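Cutting Boards and Moisture: Does End Sealing Stop Cupping?
Final report, Materials in the Home (spring section)
Mahtab Rashti and Siamak Ghasemi

1. Why we did this

Siamak's aunt has a maple board that rocks on the counter. Everyone says the same thing, wood moves, oil it. We wanted to know if it matters WHERE you oil it. Most people do the top face and quit. Our question: does sealing the cut ends slow down cupping more than oiling the faces?

2. Background

Wood takes up water fastest through the end grain. Think of a bundle of straws. Across the grain it swells a lot more than along it, so a wide plank wants to curl if one side is wetter than the other. Glued-up boards are made of narrower strips so each strip can only curl a little. That's the theory anyway – in practice cheap boards still cup.

We read the care sheets from two sellers, Grimus and Bindden. Grimus says oil once a month, all sides. Bindden just says "oil regularly", no mention of ends or the underside.

3. Method

We got 6 maple offcuts from Hosseinzadeh, the lumber place by the bus depot. All from the same stack, so hopefully dried the same. Split them in pairs:

Pair A – no oil
Pair B – faces only
Pair C – ends only

Mineral oil, 2 coats, overnight between. Then a damp towel on the top face and nothing on the bottom, which is pretty much what happens when you wash a board and leave it flat. Measured the gap under a steel ruler with feeler gauges, morning and evening. Total time under towels was 138 hours. Should of been longer but we lost the bench to another group.

4. Results

Pair A cupped the most, no surprise. Pair B cupped least. Pair C was in between but way closer to A than we thought it would be. One of the C pieces opened a hairline gap at a glue seam near the end, the other didnt.

After the towels came off we left everything standing on edge with air on both sides. B went nearly flat by the next evening. A never went all the way back.

So our guess was wrong. With a wet top face, the face is where the water gets in, and the ends are a small area by comparison. Ends might matter more if the board is standing in a puddle, we did not test that.

5. Grain and what to look for when buying

This part is from reading and from looking at boards, not from the test. Look at the end of the strips. Rings that run close to straight up and down (quartersawn) move less across the width. Rings that curve like a smile will cup more. Good makers flip every other strip so the curls cancel out a bit.

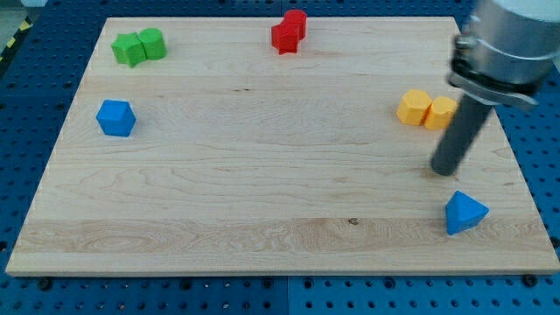 Color differences between strips don't tell you much about strength. Maple goes from almost white to honey depending on what part of the tree it came from and how old the finish is. A wavy figure looks nice but can mean the grain dips in and out, and those spots can tear out when you plane them. Fine once it's sanded.

Storage matters too. On edge beats flat. Little rubber feet also help, air gets under.

6. Problems

Too few pieces. Feeler gauges are fiddly and we each read them a little different, so from the second morning on only Mahtab did it. Room humidity wasn't controlled, the heater came on at night. We logged some 3,959 readings off the Haster humidity sensor but only used the daily averages, the rest is in the spreadsheet.

7. Next time

Add a pair with everything sealed, add a puddle test, weigh the pieces before and after. Also try walnut if Hosseinzadeh has any scraps left.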